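Equipment Rental & Room Hire – FAQ

Last updated: Wednesday, June 12, 2019

Quick answers. If its not on here, email the desk. Phone is slow before noon.

Do I need an account to book?
Yes. Takes two minutes. Name, address, photo ID at first pickup. No account, no booking – even if you only want a folding chair.

How far ahead can I book?
Up to 51 days for gear. Rooms open on the first of the month for the month after. Summer weekends go fast.

What rooms do you have?
4 of them. Lesar is the big one, seats 138 in rows, fewer with tables. Vullier and Hudec are mid-size, both on the ground floor. Traler is upstairs, small, good for interviews and phone calls. Stairs only to Traler, sorry. Lift is on the list for next year.

Can I see a room first?
Sure. Ask for a walk-through when you book. Not on event days.

What's included with a room?
Tables, chairs, wifi, heat. Projector is extra in all rooms except Lesar, where it's built in. Tea and coffee are extra everywhere. Bring your own laptop adapter if it's an odd one.

Can I bring my own food?
Cold food yes. Hot food only in Lesar, and only from a caterer with insurance. Send us the certificate a week ahead. Red wine – not in Hudec, the carpet is new.

What about deposits?
Gear deposit is taken on your card at pickup and released when everything is checked back in. Your bank may take a few days to show it. We can't speed that up, please dont ask the desk to try.
Room deposit is a flat fee, same for all rooms.

I need to cancel.
Full refund up to a week before. Half after that. Nothing on the day. You can move a booking once for free if the new date is in the same season.

I'm going to be late bringing something back.
Call. If no one else is waiting for it we usually just add a day at the normal rate. If you don't call it's double.

Something broke. Now what?
Tell us when you return it. Don't fix it yourself, don't tape it. Normal wear is on us. Drops and spills come out of the deposit, and we send the repair bill so you can see the amount.

Who do I talk to about a big event?
Miroslava Bartoš handles anything over one day or more than one room. Put "event" in the subject line and she'll recieve it directly. She's out most of April.

Do you do discounts?
Schools and registered nonprofits, weekdays only. Bring the letter the first time, we keep it on file. No student discount for individuals at the moment.

Which cables come with the gear?
Power lead and one video cable per item. Network cables are free, just ask, but they have to come back. Check the bag before you leave – each cable is on the slip. Missing cables get charged at replacement cost.
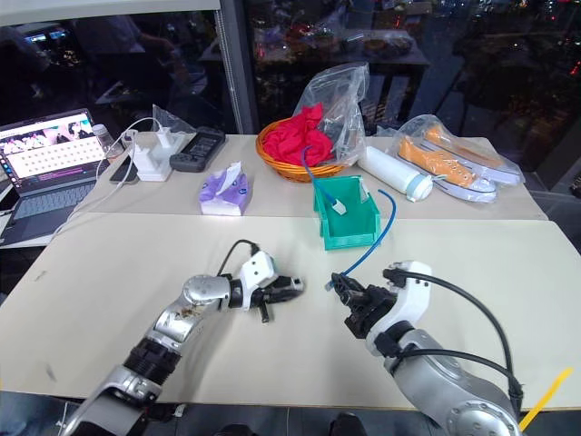
A blue cable over the white tabletop.

Can I leave things overnight?
In Traler and Vullier yes, if you have the room again the next morning. Doors get locked but we don't insure your stuff.

Parking?
Loading bay at the back, 20 minutes, hazards on. After that it's street parking, meters till six.

Is the building open on holidays?
No. Returns due on a holiday roll over to the next open day, no charge.

How do I pay?
Card or bank transfer. No cash, no checks. Invoices for account holders only, due in full before the next booking.

Related pages
Room plans and seating layouts
Price list – gear
Price list – rooms
Caterer rules and insurance form
Getting here and loading bay map
Nonprofit rate application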